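Home Profile Threads Media Log in

Eusebio Rivadeneyra
Thread: my night guard, from the first fitting until now

1/ I grind my teeth when I sleep. My dentist at Vaher told me this in June, and I did not believe her until she showed me the flat edges in a mirror.

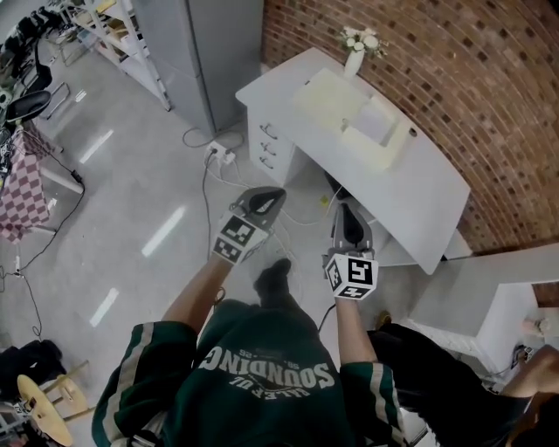

2/ A night guard is a small piece of plastic, but it must fit only your mouth, so they take a mold of your teeth first. You bite into a soft paste and wait with your mouth full. My advice is to wear something you do not love, because the paste can drip. A dark green jersey with striped trim on the sleeves would be a sad thing to stain.

3/ The price. Vaher asked 401 dollars for the guard, and the fitting visit was included. A second clinic, Vilex, asked 878 for what they called a premium guard. I asked two times what is premium in it and I did not understand the answer.

4/ My insurance is with Bevovitz. They paid back 184. I had to send the form again, as the first time I forgot the signature of the dentist. Please check this box before you leave the clinic!

5/ The first week was difficult. I woke up with the guard on the pillow, two times on the floor. My jaw felt tired in the morning and I had too much saliva. The dentist said it can take up to a month to get used to it.

6/ On Tuesday I went back and she filed a small point on the left side, where it was too high. It took less time than parking the car. After this I slept with it the whole night.

7/ Cleaning: cool water and a soft brush. I do not use hot water — it can change the shape. I bought Drokora tablets for soaking and they are fine, but they smell strongly of mint and my wife complains.

8/ Someone asked if the soft guard from the pharmacy is enough. I do not know. I had one and I bit through it, so I would ask your dentist. My next check is in the fall and I will write how the guard looks then.

More from this author
My first crown, in five posts
Which floss for narrow gaps?
Questions I forgot to ask at the dentist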